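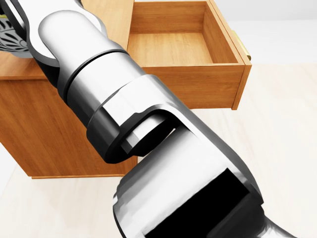
Thursday, 7:40 a.m.

Glue tests again. Hide glue, batch 3 from the Bellis pearls, soaked overnight in the old jam jar because the good jar has gone wherever good jars go. It smelled the way it always smells. Idris Griffiths came in, said "soup," and went out again.

Pot came up slowly. I held it at the low setting and kept a lid on between spreads, which is what I tell everyone else to do and had stopped doing myself. Thinned it once. It ran off the brush in a string and then broke into drops, so I called it ready.

Glued up 6 lap joints in the beech offcuts from Sindstead. Half were warmed on the radiator first, the others taken straight off the cold shelf. The cold ones gelled before I had the clamp turned down. One slid a good way while I was looking for a pencil, and I've written SLID on it in case the gap left any doubt.

Esperanza Alcantara thinks we should give up and use the Salanero liquid stuff for everything. She may be right, and she has been saying so since September, so she's owed a hearing. My objection is that I can't get it apart again with a kettle and a thin knife, and half of what we do here is getting things apart again. Her objection to my objection is that our joints come apart by themselves.
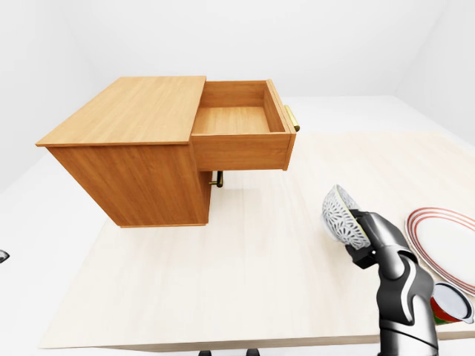 Can yesterday's glue be reheated? Once or twice, if it spent the night in the fridge and still sets to a firm jelly. After that it gets weak and goes in the trash.

Clamps stay on until tomorrow morning. Joint no. 719 in the big book is the warm beech one with the blue tape – the numbering carries on from the Enine repairs, please don't start a new series again.

To do: find the good jar. Ask Bellis if the next bag can be the higher strength. Wash the brush (did not wash the brush).

Later, 4 p.m. – brush now solid. Soaking it.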